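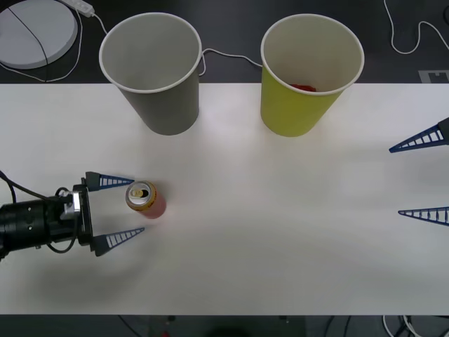 Two arms, two cups and a drink can on the Burkwood students' table.

Students at Burkwood College are building a two-armed robot that can tidy a table, and will show it to the public at the college open evening in July.

The project is the work of the robotics club, which meets after lessons in the engineering block. Members set themselves the job last autumn, after the club's wheeled robot was knocked out of a regional contest in the first round. They wanted something that would stay in one place and could be worked on by several people at once.

The arms face each other from opposite ends of a white table. Each has a gripper with two blue fingers, open like a ladder along their length. The fingers are made to bend around whatever they press against, so the same pair can be used on a can or a paper cup without being changed.

Students drew the fingers themselves and made them on the college's own printers. The present design is version 4. The first was too stiff and dented the cups, and the second split along the ribs after a week of use. The third worked well enough but took so long to print that spares could not be kept in the drawer.

Most of the club's time this term has gone on the can. It is a harder object than the cups, as it is smooth and tall for its width, and a finger that arrives early tends to push it over. The arm has to come in low with its fingers open, stop with the can between them and only then close. Students have been practising that approach with the can at different spots on the table, and with cups standing nearby to get in the way.
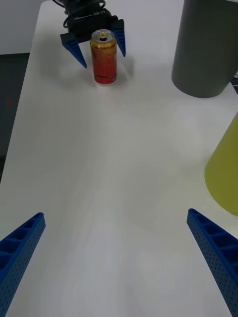 Passing an object from one arm to the other is the next step. For this, both grippers must be near the same can at the same time, and the second must have a firm hold before the first lets go. The club has tried it at slow speed and says the timing still needs work. If it is not ready by the open evening, the arms will take turns instead, each clearing its own half of the table.

The software was started from scratch in September and has been rewritten once. Students teach the arms by guiding them through a task over and over, and the recordings are then used to train the program that runs them. The club has set a target of 1000 recordings for the can alone and hopes to reach 3000 across all the objects before the summer break. Sessions are shared out on a rota pinned to the workshop door, with younger members usually taking the early slot.

Money for the motors came from a grant by Vekton, an engineering firm with a works on the edge of Roden. The firm has also let the club use its measuring equipment on two afternoons, to check that the finger mounts were square. The table came out of a classroom that was being refitted, and the cups are bought by the sleeve from a catering supplier in the town.

The club has its own room for the first time this year, on the ground floor of the oldest part of the college, which dates from 1909. The room is cold in winter and has few sockets, but it can be locked, so the arms do not have to be taken down after each meeting. Setting them up again used to take most of an hour.

Burkwood will also enter the arms for the Tsai Cup, a contest for school and college teams held each spring. Entrants are given a tray of everyday objects on the morning and must sort them without touching the robot once the clock has started. The club has not entered before. A small group of members has been reading through past rules and making a list of things to practise with, including spoons, sponges and a folded cloth.

The robot was shown to parents for the first time on Wed 10 June, at a short session held at the end of the school day. Visitors were able to choose where the can was placed before each attempt.

New members can join the club in any year group and do not need to have used a robot or written any code. Those who are interested should leave their name at the engineering office. The open evening is free, and the workshop will be open throughout, with the club's older robots also on display.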